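Setting Up the Condska Desktop Arm Kit
By Tove Bergmann | November
Last updated: November
148 shares | 70 comments

Clamp the base to the table edge before connecting power. Tighten until the base does not rock when the arm is pushed by hand. Route the wires with slack at every joint, then run the homing routine from the Condska menu.

Cover the work area with plain white paper and place one small object on it. Lower the open gripper in short steps and stop just above the paper. Save that height as the pick position.

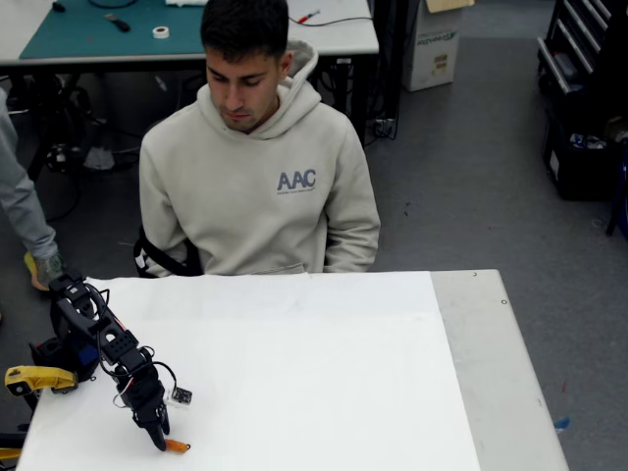
Gripper lowered to a small orange object on white paper.

Close the gripper at 70 percent force and raise the arm 90 mm. If the object slips, lower the pick position slightly and repeat. The kit stores up to 148 positions, and older ones are overwritten without a warning.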